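From: Zdenka Popescu
Date: Friday, November 22, 2019
Subject: Re: the "one decision a day" method

Firdevs Soylu wrote:
> I've finished the Stedusen workbook and I do feel lighter. You settle
> one question every morning before breakfast and never reopen it. By the
> end you have 30 settled questions and a clear head. Has anyone else
> kept it up?

Firdevs, I'm glad it helped, but I got as far as page 136 and stopped. The book says your doubts are "old furniture". Some of mine have been quite useful. In July I settled the question of leaving Karabulut before breakfast, as told, and by lunch I'd remembered the mortgage.

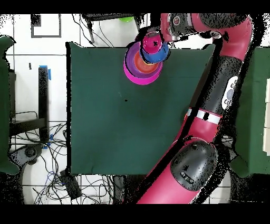
Stacked cups, green cloth.

I also wonder who these people are who feel lighter. The back cover claims 200 readers were asked, but it doesn't say what they were asked, or when. A month later I'd feel lighter too - I'd have finished the book.

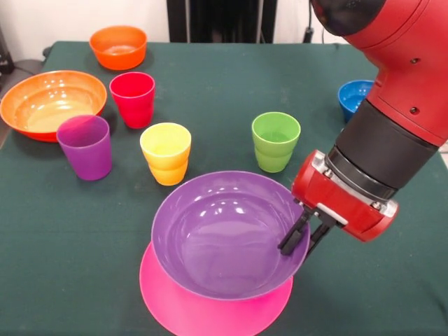

Never reopening a question is the part I trust least. Elsie Merrick tried it on her sister and they didn't speak until autumn. Most of what I decide is small anyway and gets decided again the next day. Bowls and cups all over a green tablecloth, one pink plate among them: I can't see what a rule does for that sort of morning.

Does the second volume say anything about changing your mind? I'd borrow it, but I won't buy it.

Zdenka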